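Two-arm cell on the breakfast line – what happens to the prep jobs?
Posted in: Kitchens and Catering > Equipment and Staffing

Skeltside_AM
We run a staff canteen, breakfast only, 17 people on the rota across two shifts. Management is trialing a two-arm cell from Drurnum for the egg and bread station.
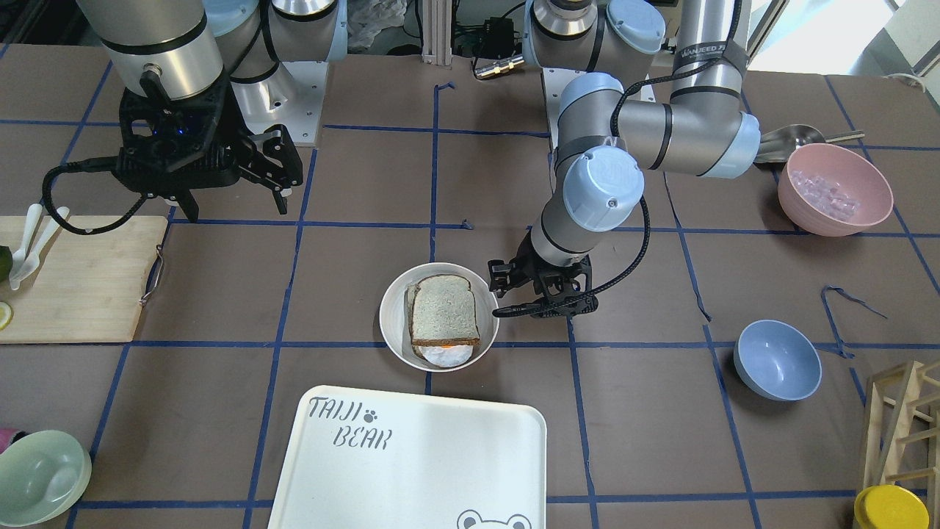 The cell plates an egg and a slice of bread, and a person keeps the bowls and trays stocked. At present that person is whoever used to work the station, on the same grade. My questions are whether the job should be regraded, and who owns the table layout. Every time someone wipes down and shifts a bowl, we get a stop. We had 11 stops on Thursday. The supplier says "operator error". The operators were never told they were operators.

hatch7
Went through this at our Tuhumury site. Write the job down first. Ours had restocking, clearing stops, wiping down and checking the tape, and only the first of those was in the old job description. Once it was on paper the regrade took one meeting.

On layout: give it to one named role per shift. The tape grid is a work instruction and should be treated as one. Check it at 7, before the first tray goes out, and replace any strip that has lifted. Do not patch over it – pull the whole strip and lay a new one.

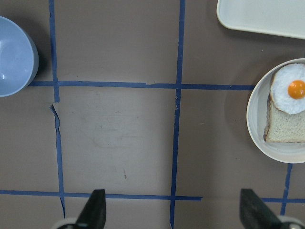

Table grid with the left vertical strip torn and lifting below the upper crossing.

A strip in that state goes on our fault sheet under code 1019, same as a worn belt would. Logging it stopped the "operator error" entries, as the fault was then against the table. We also moved one person from each shift to the hot counter, at the same hours. Two liked it, one asked to go back and did.

Ask the supplier for restart training in working hours, paid. Ours first offered a video.

grillside
just use better tape

Skeltside_AM
Thanks both. The job list is drafted and goes to the shift leads this week. Tape is whatever the supplier left us, will ask. Does anyone running Zollus software know if the stop log can be exported by shift? Ours only shows the current day.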